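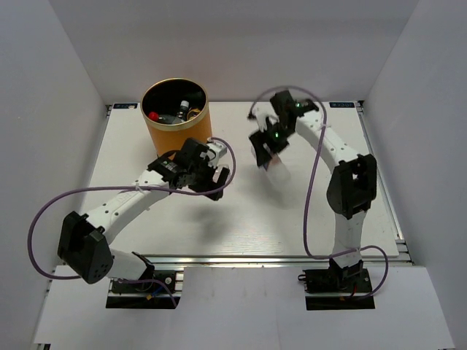
Which coefficients does the test set use, floating point or quantised?
Quantised, 16-bit signed throughout. The double precision ones are in ref/ and only there for comparison.

Filed under: Signal Processing > Test Data
3 shares | 5 comments

# zindeo-biquad-vectors

Input and output vectors for checking fixed-point biquad code. Started as scratch files for Nusta (our audio front end), split out because three repos had copies and they'd drifted.

Last regenerated 2020-05-18. If yours are from November or before, bin them, the rounding was wrong on negative halves.

## What's in it

- 27 filters, lowpass, highpass, notch and a few odd shelves
- 500 samples per input vector
- inputs: impulse, step, white noise, chirp, full-scale square
- outputs to match, one file each

Plain text, one integer per line, no header. Name is filter_input.txt, so `notch03_chirp.txt`.

## Using it

Run `make check` and give it your binary. It reads stdin and expects integers back on stdout. Takes about 5 seconds on my laptop. Stops at first mismatch and prints the line number.

Coefficient order is b0 b1 b2 a1 a2. a0 is assumed 1 and not stored. Signs on a1 and a2 are as in the denominator so you subtract them. Half the bug reports are this.

## Known problems

- shelf02 has a pole very near the unit circle, limit cycles on the impulse input. Left in on purpose
- saturating and wrapping accumulators give diferent answers on the square input. Files assume saturating
- Jovon format export (`--jovon`) drops the last sample. Not fixed
- Windows line endings break the checker, run dos2unix first

## Not covered

Cascades, anything adaptive, stereo. Cascades maybe later, the scaling between sections needs deciding and there are to many ways to do it.

## Licence

MIT for scripts, CC0 for the vectors.

Tags: fixed-point, biquad, test-vectors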